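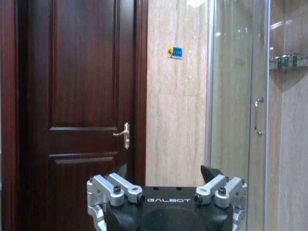 August, 4:10 pm. Broth bench, second pot.

Sfeir sent over their "1861 method" for clear chicken stock. I doubt the date and I doubt the method. It wants the bones in cold water for 30 minutes, then a slow climb to 63 C and a hold there before the real simmer. The sheet says this "wakes the collagen." No idea what that means and I suspect they don't either.

Ran it next to our usual pot. Same birds from Dramel, 400 g of wings each, same salt. The Sfeir pot threw a bit less scum early on. After straining I couldn't tell them apart by eye. Taste: theirs maybe a touch thinner, but I knew which cup was which, so ignore that.

Gidex probe read up to two degrees high in the ice bath again. So the hold was probably low. Use the old dial one next time.

Bruroten noodles went soft in both broths well before the time on the packet. Don't reorder until they answer the email.

To do: repeat with blind cups, someone else pouring. Both pots are in the walk-in, bottom shelf, labeled A and B. Please don't eat B.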